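April
By the Siregar Textile Handling Group
4 comments · 30 shares

3. Cloth at rest: what a crumple keeps

Most writing on household linen begins with the finished fold. We wanted to start earlier, with the heap. A cloth dropped on a table is one of the richest shapes in any home, and it gets far less attention than the neat square it will later become. Over the spring we worked through the plain white cloths in the Brukcombe collection, a set of 2875 household pieces that runs from napkins to full table covers, and we enjoyed nearly every one of them.

The question in this section is simple. When a soft cloth is gathered at one point and left to spread everywhere else, how much of its outline can a person still read? Anyone who has fished a corner out of a laundry pile knows the feeling. The fabric near the hand is all twist and rope, while the far edge wanders off and seems to belong to some other cloth entirely. We call these two parts the gather and the spread, and we found the names useful from the first day.

Figure 3 shows both in a single piece. The white cloth lies crumpled across a matte black surface, and its outer edge makes an irregular, slightly scalloped line against the dark. Follow it down toward the pinch and the fabric narrows, bunches and twists. The shadows in the folds are pale, a gray with a little green in it, and they do much of the work of telling one wrinkle from the next. White on white is hard to read – a dark ground helps with the border, but inside the cloth only the shading is left.

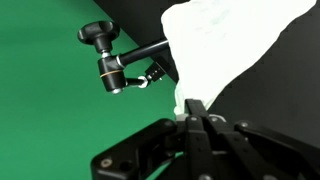
Figure 3. White cloth with gather and spread. Scalloped outer edge at upper right; bright, almost bluish fold just above the pinch.

3.1 Reading the edge

We asked readers at the Bratel workroom to trace the outlines of 100 crumpled cloths by eye, using a soft pencil on tracing film. The spread was a pleasure to work with. People agreed on it quickly, even where the border dipped in and out, and they often went back to add small curves they had skipped the first time.

The gather was another matter. Tracings split near the twist, with one reader following a fold and the next following what they took to be the hem. We think both readings deserve to be kept. A fold that can pass for a hem is a lovely thing to study, and it is exactly where a person folding laundry slows down and feels for the stitching.

We scored the two regions separately, using the Zirero edge sheet without changes. Tracings of the gather were set aside for Section 4, where they are compared with tracings of the same cloths laid flat.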